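**Board: Residents' Forum, Prydderch House**
**Thread: Proposed quiet hours for the ground-floor lounge**

**A_Lumbao_Office** wrote:
Residents are invited to comment on the draft lounge policy before the July meeting. The draft sets quiet hours from 6 p.m. and limits private bookings to one Saturday per household each season. Of the 98 households on the register, 72 have returned the survey. The office will accept comments in this thread until the agenda is posted.

Aileen Lumbao, Residents' Office

**surska_4th_floor** wrote:
I support the booking limit. I do not support the 6 p.m. start. Many residents work until that hour, and the draft would leave them with no time for ordinary conversation in a room they pay to maintain. I also request that the seating remain as it is. The single chairs are well suited to reading.

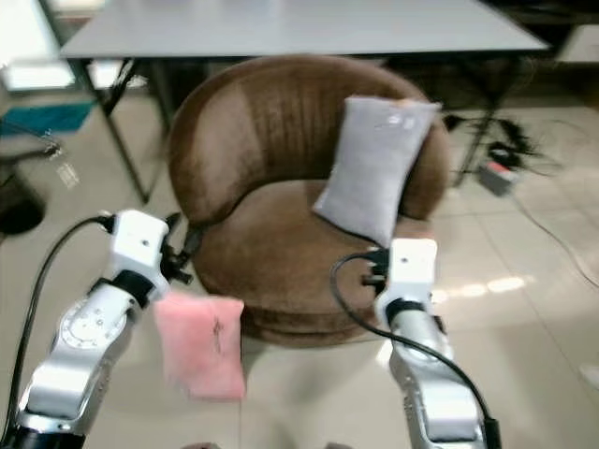
*Brown tub armchair with light grey pillow.*

**Dreltitz** wrote:
I must disagree with the previous poster on the hours. Sound carries from the lounge into the units directly overhead, and the tiled floor makes the matter worse. The earlier rule, adopted under Gritlow Management, was stricter than this draft and drew few complaints.

**surska_4th_floor** wrote:
The Gritlow rule drew few complaints in that it was never enforced. I would accept a later start, provided the television is removed from the discussion altogether and treated as a separate item.

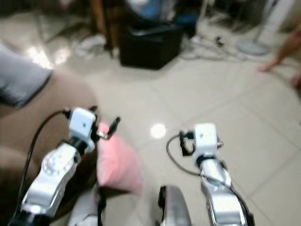 A rug would address much of the noise that Dreltitz describes, and I ask that the office obtain a price for one before any vote on hours is held.

**Dreltitz** wrote:
I have no objection to a rug. I maintain my objection to a later start.

**A_Lumbao_Office** wrote:
Both positions have been recorded. A price for a rug will be requested. Please note that a change to the hours requires 80 households in favor, and written proxies will be accepted at the front desk.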